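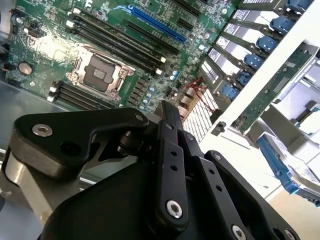

*Wrist view over the test chassis. CPU socket empty, drive carriers along the right.*

**Apr 9, 2020. Cell 2, drive handling. Protective stop and bent handle.**

Arm stopped at cycle 194 of the overnight drive-swap run. Controller logged a force limit trip on the tool Z axis during the approach to a carrier handle, not during the pull. Log line reads "contact before expected", which is our own text from the Pringle script, so no help from the vendor manual.

State when I came in: arm holding position, brakes on, gripper half closed, one blue handle bent towards its neighbour. Jogged clear in 5 mm steps at reduced speed with the pendant. No marks on the motherboard. Handle does not spring back fully and the latch is stiff. Carrier pulled and put in the scrap tray.

**What the logs show**

- Approach started from the correct taught pose. Joint values match the stored ones to the last digit recorded.
- Vision offset for cycle 193 was normal. For cycle 194 it was a jump in X of nearly one bay pitch.
- Confidence score on that detection was above threshold, so the script accepted it.
- Trip came late. Speed on the last section was the fast value, left over from the March timing trials. My mistake, I never put it back.

So two faults. The bad offset put the fingers over the wrong handle gap, and the speed meant the stop came after the handle had already taken load.

**Offset fault**

The matcher looks for one handle and takes the best hit. The handles are all the same blue and the same shape, in a diagonal line as the wrist sees them, so a shift of one bay scores nearly as well as the correct answer. Played back the stored images from the run through the matcher, 1339 in total. Wrong bay chosen in five of them, all with the overhead light off. Only one of the five got as far as motion. The other four were on the pre-check, where the result is thrown away.

Tried masking the search area to one bay width either side of the taught position. Still fails on two of the five. Half a bay width clears all of them, but then the chassis has to be clamped properly. At present it sits against two stops on the Prorkholm plate and can be pushed sideways by hand. Needs a third stop or a toggle clamp.

**Force limit**

Checked the wrist sensor against the hanging weight. Reading is good, zero drift small. Trip level is as written in the risk sheet. Repeated the contact on a scrap carrier at the fast speed and got the same late stop, with some 3000 ms more before the fault reached the cell screen. The screen delay is harmless but confusing: the cell still shows "running" after the arm has stopped. Anybody standing at the gate would read that as safe to wait, or worse, would reach for reset.

**Changes made**

1. Final approach back to slow speed, value now fixed in the script and not read from the settings file.
2. Search mask set to half a bay width. Any offset beyond it raises a fault and the arm retracts.
3. Overhead light tied to the run signal.
4. Unattended running suspended. Key is in the drawer.

**Open**

- Clamp for the chassis. Ask Riteck for a price on the low-profile type.
- Screen delay. Brimirau wrote the gateway, ticket raised, no reply yet.
- Check finger pads for wear on the left side. Did not take them off today.
- Rerun with the light on and off before the key goes back in. Same cycle count as last night at least.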